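**Minutes – Housekeeping & Shared Spaces, March**

Start 4:10 pm, Shewit Workneh chairing, minutes by Eldana W. Apologies from Jenine (dentist). 8 of us in the room, door propped open on account of the heating.

**1. Last minutes**

Accepted. One correction – it was the second floor sink that drips, not the first. Fixed in the file copy.

**2. Cleaning supplies**

Clemix spray order came in, one box short. Eldana has emailed, no answer yet. Alemayehu says we go through it too fast and people are using it on windows, where it streaks. Agreed: spray for tables only, plain water and vinegar for glass. Paper towels fine till the end of the month.

Cloths – long discussion. Colors mean nothing at the moment, everyone grabs whatever is nearest. Proposal from Shewit: orange for tables, green for sinks, blue for floors and spills. Alemayehu would rather have one color and wash them all hot. Vote taken, 5 for the color system, 3 against. Carried. Used cloths go in the wash bag by the door the same day, not left bunched up where you stopped.

**3. Tables and bins**

Main item. The rose-print table mat is staying, people like it and it wipes down OK, but the crumbs are a problem. Complaint from the upstairs group that they came in to start and had to clean first. Fair enough. Agreed that whoever uses a table last wipes it before leaving, crumbs into a hand or a dustpan and not onto the floor.

Bin liners – the ones we have are too big for the green bin and bag out all round the sides. Eldana to look for a smaller size, Prerolent do a roll of 49 which should last. Until then fold the extra under, or tie a knot in it.
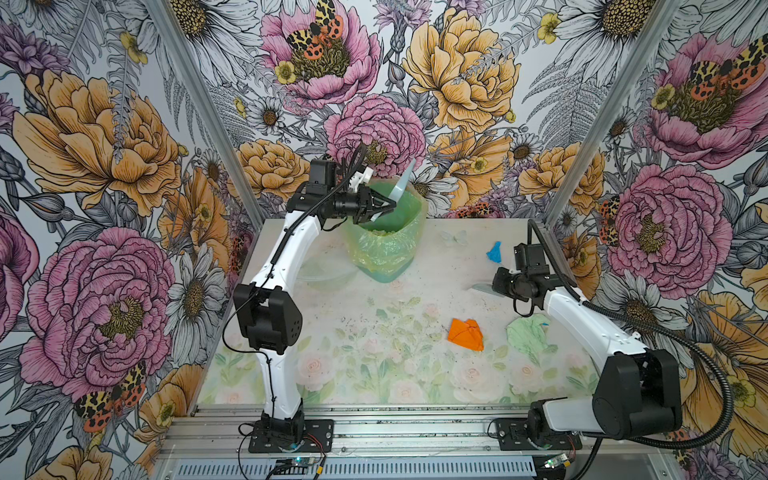
*Minutes: Eldana Woldegiorgis*

Cloths and plastic bits still out on the mat, floral wallpaper holding up. Alemayehu asked if the wallpaper can be wiped. Shewit says damp cloth only, no spray, and not near the seams.

Plastic pieces – thin see-through stuff, shards, odd lids. Hard to spot on the pattern, the clear round lid next to the bin especially. Suggestion to run a hand over the mat before wiping so nothing gets dragged along under the cloth. Agreed. Broken bits go straight in the green bin. Butterfly shape is not to be thrown out until someone says whose it is, Shewit will ask round. If no claim by next meeting it goes.

Question whether lids should be recycled seperately. No one sure what the collection takes. Alemayehu to check the leaflet.

**4. Budget**

Spent so far this quarter: cloths, liners, one dustpan. Receipts with Eldana. Request for a handheld vacuum – deferred, want to see if wiping down gets better first. Alemayehu would like it noted he asked for this last time too. Noted.

**5. Rota**

Two slots open after Jenine swapped out of mornings. Shewit takes one, the other still free. Rota sheet is on the inside of the cupboard door, please write in pen, the pencil rubs off. Swaps are fine but both people have to sign.

**6. AOB**

- Cupboard key sticks – turn it left a bit first
- Mugs. Again. Wash your own
- Labels for the cloth hooks, Eldana to print
- Window latch in the back still loose, reported

**Actions**

- Eldana – smaller liners, chase Clemix order, hook labels
- Shewit – find owner of the butterfly piece, tell upstairs group what was decided on tabels
- Alemayehu – recycling leaflet
- All – fill the empty rota slot

Closed 5:02 pm. Next one in April, same room, Jenine to take minutes.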